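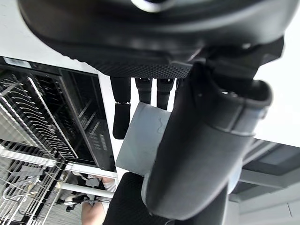

Hanging framed pictures so that they stay level

Weigh the frame complete with glass, mount and backing board. Bathroom scales are poor at small loads, so use kitchen or luggage scales. Choose fixings rated for at least twice the measured figure.

Fit D-rings to the side rails a third of the way down from the top edge. Drill a pilot hole for each screw, narrower than the screw's core, and check that the screw is shorter than the rail is deep. Softwood mouldings split easily near the corners; keep 100 mm clear of the mitres on anything large.

Cord or wire

Braided picture wire suits most glazed frames. Pass it through the ring twice, pull tight and wrap the tail round the standing part. Leave a little slack. A wire pulled almost straight puts far more load on the rings than one with a visible peak. Nylon cord stretches during the first weeks and the picture will drop by a few millimetres.

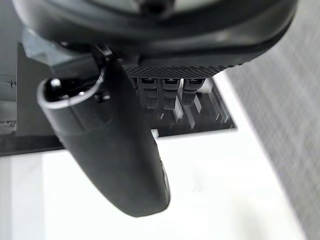

For a frame wider than 693 mm, omit the wire and hang each D-ring on its own hook. Two hooks stop the frame tilting when a door is slammed. Measure between the ring centres, transfer the distance to masking tape, stick the tape to the wall with a spirit level and drill through it.

Walls

Solid brick: 6 mm masonry bit, matching plug, no hammer action on old plaster until the bit reaches the brick.

Plasterboard: find a stud where possible. Otherwise use a metal cavity fixing. Adhesive strips hold poorly on textured paper and on fresh emulsion.

Lath and plaster: screw into the stud. Nails loosen the key behind the laths.

Check for cables and pipes before drilling, particularly directly above sockets and switches.

Finishing

Stick a felt pad to each lower corner at the back. The pads protect the paint, let air pass behind the frame and add enough friction to hold it square. Replace them when they compress.

Clean glazing with a cloth sprayed away from the picture. Liquid sprayed on the glass runs under the rebate and stains the mount.

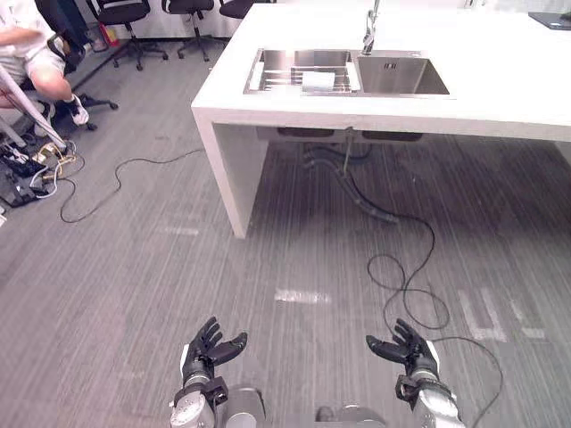
Light reflections on a striped grey carpet.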